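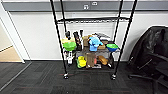

Ask anyone who keeps a house what they'd hand over to a machine, and sooner or later you'll hear about the shelf - the one where bowls, boxes and somebody's plush toy all end up together. I spent a week in November at Mirnon, where the Kodikara project has been trying to get a robot to tidy just such a shelf, and I came home fond of the thing and still doing my own chores. Of 379 tries at picking up one item and setting it back neatly, it managed 356. Lovely, until you remember that a bowl may be in the other 23.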